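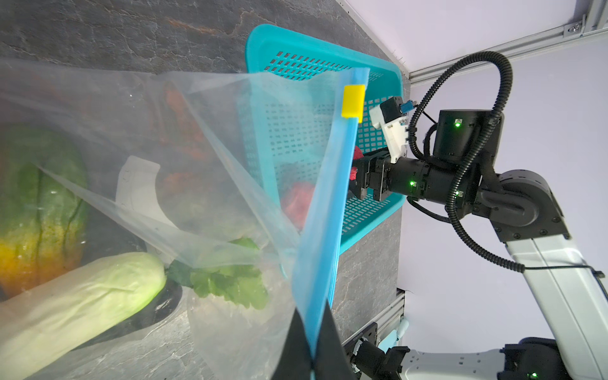
Kyung-tae Koo will talk about storing vegetables for as long as you let him, and I let him for most of a morning. He runs the produce end of Helham, a neighborhood meal kitchen that sends out 286 boxes in a good week, and before I'd even found a stool he was telling me what I do wrong with cabbage. (Everything, apparently.) He's big on bags, the large clear zip-top kind with a little yellow slider on a blue seal, and he likes them see-through for a very practical reason. "If I can't see the carrots, I forget the carrots," he told me. "Then it's January and I have a science project."

So does everything go in a bag? No! Leafy greens, yes, with a paper towel tucked in. Squash never. "Squash wants air and a dark shelf. Leave it alone and it'll outlast your patience." Peppers he keeps whole until the day he needs them, and he gets a bit stern about people who wash theirs first and put them away damp.

I asked where he picked all this up, expecting a grandmother, and got a produce stand instead. He worked one for 34 weeks with Titilayo Ekpo, who now does the ordering at Helham. She wandered in halfway through our talk and disagreed with him about napa cabbage -- she wraps hers in newspaper, he thinks that's fussy -- and they went at it happily for ten minutes while I ate a carrot.

"He buys too many bags," she said on her way out.

"I reuse them," he called after her. He does, too. They get rinsed, turned inside out and hung up over the sink to dry, and a good one lasts him months before the slider gives up.

I went home and cleaned out my own crisper drawer. The cabbage is in newspaper. Sorry, Kyung-tae.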